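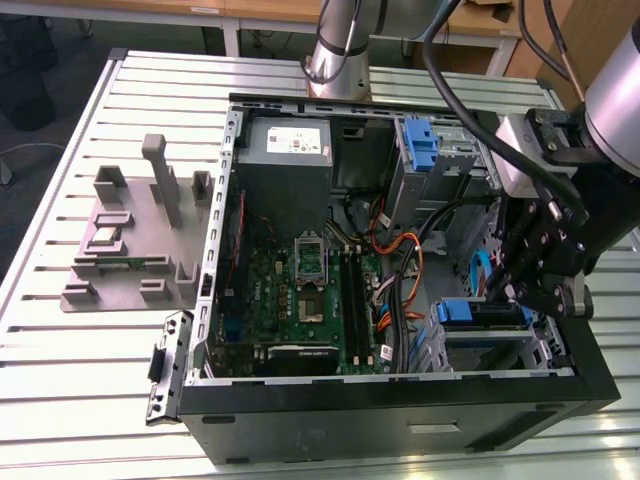

Volume 2, page 594

REFURBISHED COMPUTER

A refurbished computer is a used computer which was collected from its earlier owner, examined, cleaned, repaired where it was necessary, and given or sold to a new user. The word is used mostly for desktop and laptop computers coming from offices, schools and public services. A computer that is sold in the state in which it was found is normally called "used" or "secondhand". The line between the two is not fixed everywhere by law, and sellers do not always respect it.

See also: Electronic waste; Flea market; Lease; Spare part; Warranty.

Terms

In trade English several words stand near to each other. "Reconditioned" is older and comes from the trade in engines and typewriters. "Renewed" is preferred by some online shops. "Open box" means a product that was returned by a customer after a short time, often without any use. "For parts" is said of a machine which the seller does not promise to work. The French word reconditionné and the German generalüberholt cover nearly the same meaning as refurbished, but the German word suggests a more complete overhaul and buyers in that language may expect more.

The person or firm that does the work is the refurbisher. A broker buys and sells lots of machines without opening them. Many firms are both.

Origin of the machines

The largest source is the office. Companies commonly rent their computers for a period of three to five years, and at the end of the lease the machines go back to the leasing firm, which sells them by the pallet. Because such machines were bought in large numbers, a pallet often contains one single model, and this is what makes the work economical. Parts can be moved from one machine to another, and the same instructions are good for the whole lot.

Private households give fewer machines. They usually keep an old computer for years in a closet, so when it arrives at the workshop it has lost most of its value. Households are also more afraid for their personal files. Schools are in a middle position: they use the equipment for a long time, but they give it up all together, often in July, when the classrooms are free.

Process

The order of the work is different from one workshop to another, but the following stages are found almost everywhere.

Receiving. Each machine gets a number, which is attached to the case and written in a register together with the name of the giver. Machines with broken cases or signs of water damage are put aside.

Erasing of data. The storage drive is overwritten by a program or, if the giver demands it, taken out and destroyed. The giver receives a certificate. In the trade this stage is considered the most sensitive one, as a mistake here cannot be corrected later.

Cleaning. Dust is removed with a brush and with compressed air. Old stickers are taken off with heat or with alcohol. Tobacco smoke leaves a film which is difficult to remove, and many refurbishers refuse machines from rooms where people smoked. 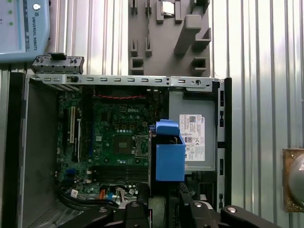 Testing. The memory, the drive, the fans and the connectors are tested, first by eye and then by software. A test of the memory may run through a whole night. The small battery that keeps the clock is replaced in many workshops without testing it, the cost being very low.

Replacement of parts. The most frequent change is a solid-state drive in the place of a hard disk. It gives the user the strongest impression of a new machine. More memory is the second most frequent. Processors are changed more rarely, and power supplies only when they are noisy or faulty. Large manufacturers have often used power supplies and main boards in a shape of their own, so that a part from another maker does not fit. For this reason workshops keep incomplete machines of the common models as a reserve.

Installation. An operating system is installed, either a commercial one with a license for used equipment or a free one. Free systems are common where the computers are given away, and they can extend the life of a machine which is too old for the newest commercial version.

Grading. The finished machine receives a grade for its appearance, usually a letter. Grade A has almost no marks, grade B has light scratches, and grade C has visible damage which does not disturb the use. The grades are not standardized. A grade B from one seller can be equal to a grade A from another.

Trade and prices

The price of a refurbished computer falls quickly in the first years and slowly after. A business desktop of three years is normally offered at less than half of its first price. Later the price depends mainly on whether the machine is still accepted by current software. When a widely used operating system stops supporting older processors, the price of these machines drops in a few weeks, and large quantities come on the market at the same time.

Laptops keep their value better than desktops, although their batteries wear out. Desktops are easier to repair and cost less, but they are heavy, and transport takes a large part of the margin. The trade in desktops is therefore more local. Monitors, keyboards and cables are often added without price, the seller having more of them than he can store.

The warranty is commonly between six months and two years. Some refurbishers do not repair a machine under warranty but exchange it for another one of the same model.

Social workshops

A part of the refurbishing is done by associations that want to give people access to computers or to give training to people without work. In these workshops the time for one machine is longer and the sale price is often only a contribution to the cost.

A well-documented case is the Langlois workshop in Worinville, in a former warehouse for garden seeds. It was opened by Inès Bodin, a former teacher of mathematics, who had been looking for computers for her own pupils. In its first full year the workshop delivered 164 desktops to families and small associations. Its register, published on 2021-06-08, lists 2110 machines received since the opening, with the model, the fault and the final destination of each. The register has been used in several student papers on the life of office equipment, because the faults are written down in a uniform manner. Failed drives are first among them, followed by fans and by swollen capacitors.

The workshop at first received its machines from the local administration only. Later the food distributor Grastora and the insurance office Clikgate gave their old equipment too, on the condition that all drives be destroyed. This condition made the work more expensive, as each computer then needed a new drive, and Bodin has written critically of it in the introduction to the register. In her opinion the overwriting of a drive is sufficient for ordinary office files.
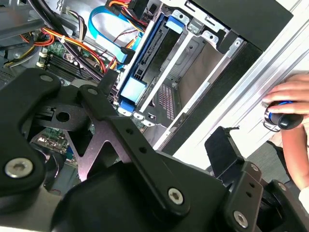 Environmental questions

Most studies agree that a large part of the energy used by a computer in its whole life is spent in making it. If the machine is used for a longer time, this energy is divided over more years. Against this it is said that an old desktop consumes more electricity than a new small one. The result depends on the hours of use and on how the local electricity is made. For a computer that runs a few hours in a week the older machine has usually the advantage. For a server that is never switched off it can be the opposite.

Another discussion concerns export. Used computers are sent in containers to countries where the demand for cheap equipment is high. Part of the content can be defective, and it then becomes waste in a place with few means to treat it. Many countries require proof that exported machines have been tested, but the control of a full container is slow and is done only by sample.

Criticism

Buyers complain most often about batteries, about missing licenses and about descriptions which do not mention scratches. Manufacturers have warned against parts of unknown origin. Refurbishers answer that the manufacturers make repair difficult by closed cases, glued parts and the refusal to sell spare parts to independent workshops. Rules on the right to repair have been proposed or adopted in several countries, and they concern this trade directly, although most of them were written first with household appliances and telephones in mind.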